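RAKENA PLAY MATERIALS LENDING SERVICE

Minutes of the Regular Meeting, January 2023
Trundholm Building, upstairs meeting room

Present: Graça Leitão (chair), Ronja Björklund, Zuzana Gajdoš, Brodie Lowther
Minutes taken by: Clem Tamihana
Apologies: none received

1. Opening and approval of previous minutes

The chair opened the meeting. The minutes of the previous meeting were approved with one correction. Under item 4, "dress-up hats" should read "dress-up bags." Mr. Tamihana will amend the file copy.

2. Matters arising

2.1 The replacement lids for the building block tubs have arrived from Pluvton. The lids fit the deep tubs and do not fit the shallow ones. Ms. Björklund has written to Pluvton about an exchange and is waiting for an answer.

2.2 The revised loan form is in use. Ms. Gajdoš noted that several borrowers still leave the return date blank. The front desk has been asked to fill it in before a set goes out.

2.3 The hallway closet has been cleared as agreed. The folding easels remain there until a decision is made under item 7.

3. Play food sets

3.1 Mr. Lowther reported on the review of the play food. The service lists 17 play food sets, of which 11 are on loan to preschools and home day cares. The sets still on the shelf are being checked against the contents cards before they are offered again. Most of the cards were written when the sets were bought and do not mention pieces added later as gifts or replacements.

3.2 The members discussed whether each set should keep its own tray. The white plastic trays have rounded corners and a raised rim, and are well liked by borrowers with very young children. They are also easy to wipe. Against this, they take up a good deal of shelf space, and the stacks tend to slide.
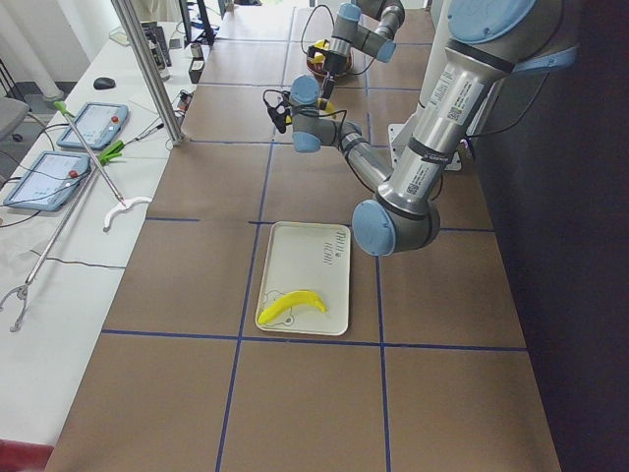 White tray with bear face drawing, toy banana on top. Item 3.2.

3.3 Ms. Leitão asked whether plain trays should be bought in the future. Mr. Lowther said that children at two of the borrowing preschools ask for "the bear tray" by name, and that he would be sorry to see it retired. It was agreed that the printed trays will stay in service as long as they are sound. Any tray with a cracked rim is to be withdrawn at once, whatever is printed on it.

3.4 Ms. Björklund asked that set numbers be placed on the underside of trays in the future, away from any printing. Agreed.

4. Work table and check-in procedure

4.1 The chair thanked those who had prepared the long brown table. The dark blue tape lines divide the top into a grid of rectangles, and the proposal before the meeting was to adopt the grid for all check-in work on play food, puzzles, and small figures.

4.2 The procedure proposed by Ms. Gajdoš reads as follows:

(a) One set is checked per rectangle. Sets are not to share a rectangle even if both are small.
(b) The tray or basket is placed first and its pieces are set out on it or beside it.
(c) Pieces that belong to no known set go to the far end of the table and are dealt with at the close of the session.
(d) The contents card is signed by the person who checked the set.
(e) Tape that has lifted is replaced in full and not patched.

4.3 Mr. Lowther raised a difficulty with point (b). The larger baskets do not sit neatly within one rectangle and will cross a line wherever they are put. After discussion, the words "as far as its size allows" were added. The procedure was adopted as amended.

4.4 The members considered whether the lines should be painted on. It was felt that tape is cheaper and can be moved when the puzzle sets come in during the spring. No change.

5. Baskets

5.1 Ms. Björklund presented a comparison of woven baskets and lidded tubs for storing play fruit. The baskets are attractive to children and let a teacher see what is inside. They collect dust in the weave, and loose strands have been reported on two of the older ones. Tubs are easier to clean but are often returned with the wrong lid. 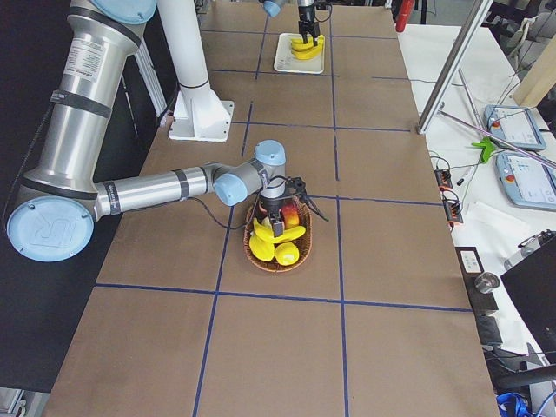

Oval wicker basket with artificial banana, apple, pear, and lemon. Item 5.

5.2 Ms. Gajdoš favored keeping the shallow oval baskets for fruit and moving the vegetables to tubs. She pointed out that the vegetable sets have many small parts, which fall through or catch in a basket, while whole fruit is large enough to give no trouble.

5.3 Ms. Leitão asked about cleaning. Mr. Lowther recommended a soft brush for the weave, followed by a damp cloth and a full night's drying before the basket goes back on a shelf. Baskets should not be soaked. He will write this up as a half-page sheet to go inside the supply cabinet door.

5.4 Resolved: that fruit sets remain in baskets, that vegetable sets be moved to lidded tubs as tubs become available, and that every basket be looked over for loose strands at each return. Moved by Ms. Gajdoš, seconded by Ms. Björklund. Carried.

6. Naming of pieces on the contents cards

6.1 Mr. Tamihana reported that the wording on the contents cards is uneven. Some cards list each fruit by name. Others say "assorted fruit," which is of no help to a borrower trying to find out what is missing. The yellow pieces cause the most trouble. Bananas, lemons, pears, and squash have been entered under one another's names, and one card gives only "yellow, long."

6.2 He proposed a fixed list of names, with a small photograph of each piece on the back of the card. The Tultard sets come with a printed list of their own, and it was suggested that the same names be used for all sets regardless of maker.

6.3 The chair was in favor of the photographs but asked who would take them and how long the work would last. She was concerned that cards might be held back while pictures were being made and that loans would slow down as a result. 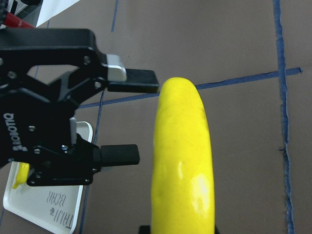 Ms. Gajdoš replied that no card need be held back. The names could be corrected by hand as each set came in, with the photographs added at the following return, and borrowers who had waited years for a usable list would not mind waiting a little longer for the back of it. She added that "squash" should be struck from any fruit card on which it appears, as it had set off more than one search for a piece that was sitting in the vegetable tub.

6.4 It was agreed to proceed on this basis. Mr. Tamihana will circulate the list of names. Comments are to reach him in writing.

7. Storage

7.1 Ms. Björklund asked that the folding easels be moved out of the hallway closet so that the empty tubs can be kept there. Mr. Lowther would prefer the tubs to be stored near the work table. The matter was discussed at some length without agreement and is held over.

7.2 The top shelf in the storage room is not to be used for anything heavier than fabric. A notice will be posted.

8. Budget

8.1 The chair reported a balance of $962 in the materials account. The following were approved from this sum: lidded tubs for the vegetable sets, blue tape, card stock, and 3 soft brushes. Receipts go to Ms. Leitão.

8.2 A request for a second set of play kitchen pans was deferred to June, when the loan fees for the school year will have come in.

9. Other business

9.1 Ms. Gajdoš reported that one preschool has asked whether a set may be kept through the summer. The members had no objection provided that no other borrower is waiting for it.

9.2 Mr. Lowther asked that the outside door be pulled fully shut after evening pickups. The latch sticks.

10. Actions

Mr. Tamihana: correct the previous minutes; circulate the list of names for the contents cards.
Ms. Björklund: follow up with Pluvton on the lids; order tubs.
Mr. Lowther: write the basket cleaning sheet; buy brushes and tape.
Ms. Gajdoš: post the check-in procedure by the work table; answer the preschool on the summer loan.
Ms. Leitão: notice for the top shelf; report the door latch to the Trundholm office.

The meeting was adjourned by the chair. The date of the next meeting will be sent out with the list of names.

Minutes respectfully submitted by Clem Tamihana.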